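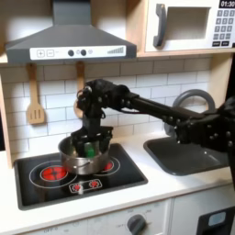 I have wanted a play kitchen in this house for so long, and now there is one, and I am going to tell you far too much about it. Get a snack!

Some background first. I grew up with a cardboard-box stove that my mother drew burners on with a marker, and I loved it until the bottom fell out. So when the Stuvilstead turned up secondhand two streets over on a Sunday morning, I was out the door before my coffee was done. It cost me 47 dollars, pots included, and the seller threw in a paper bag of odds and ends that I didn't look through until I got home (more on the bag in a minute).

What sold me was the cooktop. It's glossy black, set right down into the white counter, and the burners are bright red, exactly the red that my old electric stove used to glow when I forgot about it. There's a little strip at the front with two dials on it, and then up on the range hood there's a plus button and a minus button and a pair of round knobs. A range hood! I've rented three apartments that didn't have a range hood.

Getting it home meant folding down both back seats and driving very slowly. Getting it back together meant 31 screws, which I know because I lined them up on the windowsill and had to keep moving them away from the cat. If you're doing this yourself, stand the side panels up against a wall first and get the counter on before you tighten anything. I tightened everything as I went and then had to loosen the whole left side to get the hood to sit straight. It took me most of the afternoon and I enjoyed every bit of it, even the part where I was lying on the floor with a flashlight in my teeth.

Then I cleaned. Warm water, a drop of dish soap, a soft cloth, and an old toothbrush for the edge where the sink drops into the counter, which had collected what I believe was years of dried modeling dough. I went easy on the printed parts. I did the same with the faucet, that nice tall loop of a thing, and it came up beautifully.

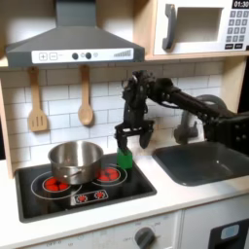
Now, the cookware. I am completely gone on the cookware. It's stainless steel, with a rolled rim like a grown-up pan, and when you put it on the stove it picks up some of the red from the burners and looks for all the world like supper is on. I gave mine a wipe with a dab of vinegar and dried it straight away so it wouldn't spot. My own pots have not had that kind of attention since I bought them.

Back to the paper bag. In it I found a pile of loose blocks, a tea strainer (full size, no idea) and a Fadau catalog folded in half, with play kitchens circled in blue pen by somebody very determined. I kept the catalog. I also kept the blocks, and that turned out to be the best decision of the week, because a green block is the most useful food there is. So far it has been a pea, a lime, a pickle, spinach soup and a frog that wandered in. I had been about to order a 300-piece set of pretend groceries from Salazar and I'm so glad I waited. We'd be finding tiny plastic eggs under the couch until the next decade.

The wooden utensils were the other happy surprise. There's a slotted spatula and a spoon, and they hang from under the hood against the white tile, so they're right there when you need to stir. I rubbed a little food-safe mineral oil into both and left them overnight on a dish towel. They smell nice now and feel smooth in the hand, and they get put back on their own more often than anything else in our house gets put back. I've started wondering if I should hang my real spatulas at eye level too.

And the microwave! It sits up on its light wood shelf with a dark curved handle and a whole keypad, and the display says 01:30, which is frankly the correct time for everything. Leftovers, a minute thirty. Soup, a minute thirty. The frog, a minute thirty.

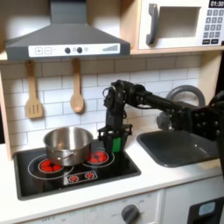 Skullaren commented under my last post that I should leave the counter bare and keep everything else in a bin underneath, and that two pots out at a time is plenty, because a crowded stove gets dumped on the floor and a clear one gets cooked on. I tried it this week and I'm a convert. We're down to one pot, the utensils and a handful of blocks, and the games go on so much longer. The bin is an old bread box and it slides right in.

Next up I want to sew a dish towel small enough to hang near the sink, probably from the striped linen left over from the curtains. I've got 2 scraps that should be big enough if I keep the hems narrow. I'll post the measurements when I've cut it, and if anyone has a good way of making a loop that won't rip out on the first tug, please leave it in the comments.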